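7.4 Lifting fingertip pads (fault P2)

Applies to: Skestix hand-held grippers, left and right, all units at the Istville site
Last revised: Mar 10, 2022, by Maya Geagea

The pad on each Skestix fingertip is glued to the block. The glue has opinions. When it begins to let go, a seam opens along the inner edge of the block, and from then on the pad will catch on anything knitted, starting with the gloves you are trying to sort.

Symptoms, in the order people tend to report them:

- A glove comes up with the finger and will not leave.
- The width reading refuses to return to zero with the fingers closed.
- The operator says the software is broken.

The software has been broken on other occasions. Check the pads first.

CAUTION: Do not pull a caught glove free while the fingers are closed. Bình Đinh did this in the glove-sorting task and took half a pad off with it. He has asked that the manual stop mentioning this.
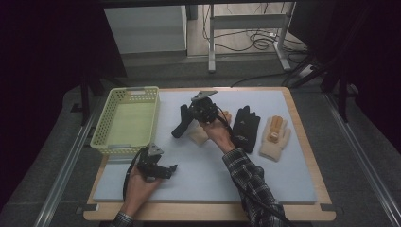
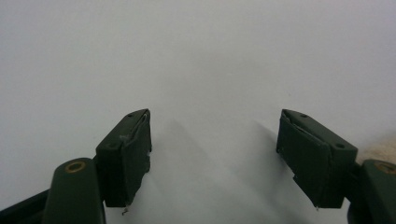 Glove-sorting station, and the fingertips from the gripper's own camera.

Checking the pads

1. Stop the recording. A session with a pad check in the middle of it gets thrown out by Trascombe, along with everything you did well.

2. Open the fingers all the way and hold the gripper over the foam board. A pale surface shows up a bad edge much better than your sleeve does.

3. Look down the inner edge of each block from tip to rear. A hairline is acceptable. A gap that takes the corner of a sheet of paper is a P2.

4. Look at the lower edge of each pad for notches, tears and hanging shreds. Trim shreds with the small scissors. Do not use your teeth. (See the incident log for April.)

5. Check the other gripper too. Pads from the same batch tend to go together.

Replacing a pad

1. Unplug the gripper cable at the far end, where the connector is. Tugging at the gripper end causes fault C1, and that section is longer than this one.

2. Peel the old pad off from the rear toward the tip. Scrape the block clean. Any old glue left behind will become the new seam.

3. Fit the new pad (part 3890) flush with the tip and clamp it for 900 seconds. The Simard clamp beeps when time is up. It also beeps at other times, so use a clock.

4. Plug in, close the fingers, and zero the width.

5. Run the practice glove through ten grasps before recording again.

NOTE: Replace pads in pairs. A new pad facing a worn one gives a crooked grip and a zero that drifts all afternoon.

NOTE: The old version of this section gave a pad life of 200 hours. That figure came from the pad supplier, who does not sort gloves. Check before every session.

If the seam reopens on the same block after two replacements, tag the gripper P2-R and leave it on Maya's shelf. Please write down which finger.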